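The Thirty-Day Trial

May 2022 | Posted by the Rulleck Reader
Print this story | E-mail this story

1. The Offer

The Trindix salesman had a way of setting his folder down so it covered whatever you were reading. He set it down on my budget. The trial was free for thirty days. After that the Mirex service plan was 1,925 a month, or 1,539 if we signed before July.

"What does it do?" I asked.

"What do your people hate doing?"

I didn't have to think. We went through 4,000 pipette tips in a bad week, and when a box was half used somebody had to move what was left into another box. The job fell to whoever had been hired last. At that time it was me, even though I was forty-six and had a supervisor's badge.

"It does that," he said.

2. The First Week

The arm was bolted down by noon. The hand took longer. The installer from the Eberhard office put it on, took it off, read something on his phone and put it on again. It was black and had more joints than I expected. When he sent it to its start position it hung there with the fingers down, and two of the technicians moved their coffee.

He had me teach it by guiding it through the job. I was bad at this. I pinched too hard and I rushed. The manual said to work at a pace you could keep up all day, and I had never done that with anything.

On my first evening alone with it, it knocked a rack sideways and stopped. I straightened the rack. It started again. We did that until eight.

3. The Review

The front office wanted a written review, one page, with a recommendation. I wrote that the unit was slow. I wrote that it needed the lids open before it began and that it could not open them to my satisfaction. I wrote that the plan was expensive for a lab our size, and that support had called me back in 11 minutes, at night, and had been polite.

Under "Would you miss it?" I left the line blank and went out to look at it again.

The bench lights were on. I set out two boxes with green racks, one with a fair number of tips still in it and one close to bare, and stood back by the door with my coat on. The hand was over by the emptier box. I watched it longer than I had planned to, and I missed my bus.

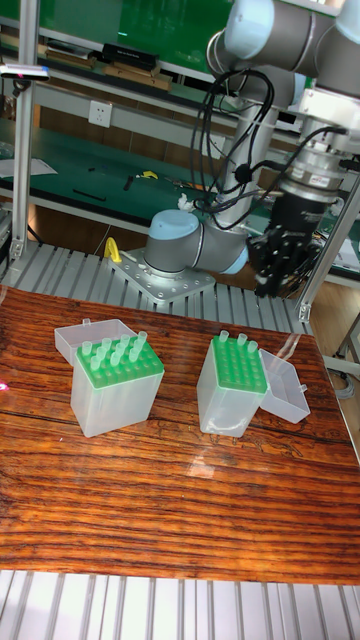
4. Day Thirty

The salesman came for his folder. I gave him the page with the last line filled in. He read it standing up, then asked if he could borrow a pen.

Contact the Rulleck Reader | Copyright 2022, all rights reserved | Back to top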